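Flaky tests: quarantine or fix in place?
Forum: Build and Release > Test Automation
9 replies

unden_ops
September 26, 2023
We have 361 end-to-end tests running on every merge to main. A full run takes 59 minutes. A handful fail intermittently and pass on rerun. Current policy is automatic retry, up to three attempts, and the build goes green if any attempt passes. I want to move the offenders to a quarantine suite that runs nightly and does not block merges. Has anyone done this without the quarantine suite turning into a graveyard?

rsayegh
We did it at Clinstead. Two rules: every quarantined test gets a ticket with an owner, and a test that sits there 100 days is deleted by a script. The script sends one warning a week ahead. We lost a few tests we should have kept. The suite is smaller and people believe it.
Rami Sayegh

hullard
Disagree with deletion. An intermittent failure is often a real race condition in the product. We had a checkout test that failed now and then for months. The cause was a session token refreshed twice under load. Delete the test and you ship that bug permanently.

rsayegh
If the test failed for months and was retried to green, you were shipping the bug anyway.

hullard
Fair, but we still had the logs from the failed attempts. That is how it was found.

pk_lemma
Keep the retry, but record every attempt as a separate result. Most runners overwrite the first failure with the final pass. We write attempts to a table keyed by test ID and commit hash, and anything that needed a retry on two different commits is flagged. On the Lemma branch this found a shared database fixture behind most of the noise. Tests were reading rows another worker had not finished inserting. One schema per worker fixed it.

unden_ops
We share one database across all workers. I will look at that first. How long does schema creation take for you?

pk_lemma
Under 400 ms from a template. Running migrations per worker was far slower, so don't do that.
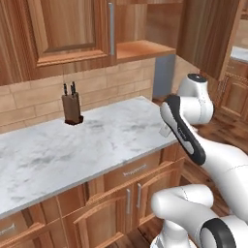

gridlock
Does a quarantined test still count toward the coverage number?

rsayegh
Exclude it. If a test can't block a merge, the code it touches should show as uncovered in the merge report. We publish the nightly figure separately.

hullard
That will push the number below the gate on some modules and people will complain to the release manager.

rsayegh
They did, in July. Most of them fixed their tests after that.

unden_ops
Plan for now: per-worker schemas, attempts logged individually, retries cut to one. Quarantine only what still flakes after that, with a ticket each. No deletion script yet. I'll post the failure rates when I have enough runs.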